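3.2 Table surfaces and shared meals

Households in Hirklow were asked where they ate on Sunday and what the table was made of. Of 303 replies, 65 named a white or pale top.
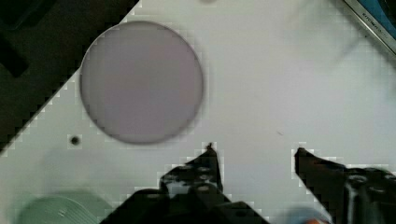
Florkmont, December

The second round used the same form -- two pages, ten questions -- and was run by Solène Renaud.

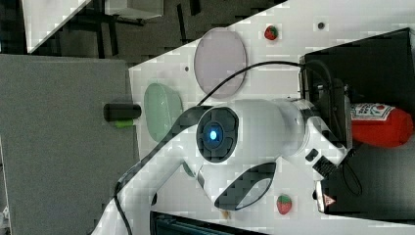 Figure 2. White tabletop with arm.

Condiments were recorded separately from food. Most families kept them out between meals. A bottle lying on its side, as the red ketchup bottle does, was entered as "out" and not as "stored".
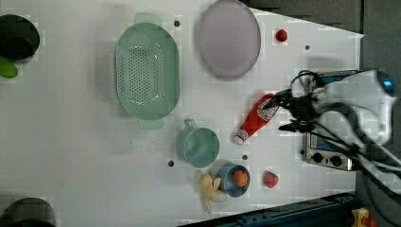
Children's play at the table was reported more often in Florkmont than in Hirklow. Parents mentioned drawing first, then pretend cooking. Items like the small toy stove with its two black knobs were coded as play, even where real food was present.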